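Griltance opens its doors and lets us watch the robots take computers apart
2020-02-29

I'll admit I went mostly for the free coffee. Griltance has been in the old Brendine building for a good while now, and I must have driven past it a thousand times without really knowing what goes on in there (I had it down as a warehouse). So when they announced an open day I put my name on the list right away, and I'm so glad I did, because I ended up staying until they were folding up the chairs!

What they do is work out how robots could handle old office computers. The machines come in by the pallet from schools and offices, and at the moment it's people with screwdrivers who open them up and sort out what can be used again. Griltance would like robot arms to do a good part of that, starting with the small, boring, finger-cramping jobs. The project is called Pisharody, and the room where it lives is at the back, past the kitchen. There was a line to get in, so be warned if you go to the next one.

Our guide was Ilango Alva, who runs the bench work and has clearly explained all this to a lot of people without getting tired of it. He let the kids stand in front, which meant I spent the first few minutes looking at the back of a very tall dad, but we got shuffled forward in the end. There are two arms in the room. Each one has a small camera down by the gripper, and whatever the camera sees goes up on a big monitor on the wall, so even the folks at the back could follow along.

The job we got to see was the processor. You know, the square metal-topped chip that does the thinking. To get at it you have to move a thin little lever, lift a metal plate, and then pick up something flat and fairly delicate without touching anything underneath. I've done it at home exactly once, with my tongue between my teeth, and I don't want to do it again. Watching a machine creep in on it had the whole room holding its breath. One boy near me whispered "don't drop it" over and over like a prayer.

They had an ordinary Dell desktop on the bench, still in its case, with the cables and everything in it. I'd pictured a nice clean board bolted to a table, but Ilango says the crowding is what they need to practice on. In a real office computer the power supply hangs over one side and the wires go wherever they please, and the arm has to find its way in all the same. On the monitor it all looked gigantic. The plate on the socket was standing straight up and the processor was lying on the board just below it, with the black fingers of the gripper right beside it.
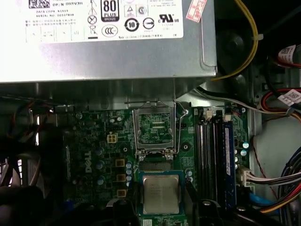

Questions from the crowd

There was plenty of time for questions, and people had good ones. Somebody wanted to know how many tries it takes before an arm gets any good. The team has logged 1174 runs on the processor job so far, and Ilango was very open about the fact that plenty of those went wrong. Bent pins, chips on the floor, one that went under a cabinet and stayed there for a week. They keep the bad runs too, as there's a lot to learn from them.

A woman who fixes laptops for a living asked about her job, which I thought was brave in a room full of robot fans. The answer she got was that the arms are slow (they are, I could've had a sandwich in the time it took to line up one grab) and that the team still leans on people who know where the hidden clips are. She didn't look totally convinced, and I can't say I blame her. They talked for a long time afterward by the coffee urn, and I saw her leave with a business card.

I asked about cost and got a friendly shrug. The software comes from a small outfit called Esonitz, and the arms are leased for now. After this they want to move on to memory modules, then fans, which sound easy until you hear Ilango on the subject of cable ties.

About 600 people came through over the day, which is more than they had name tags for. Mine said "Guest 54" in marker and I wore it home by mistake. The coffee was decent, the cookies were gone by noon, and parking was a pain, so walk over if you can.

If you missed it, Griltance is planning another open day and will put the date up on the board by the front entrance. The tour is free but you do need to sign up, and kids have to come with an adult. Closed-toe shoes, please. They turned away a guy in sandals, in February!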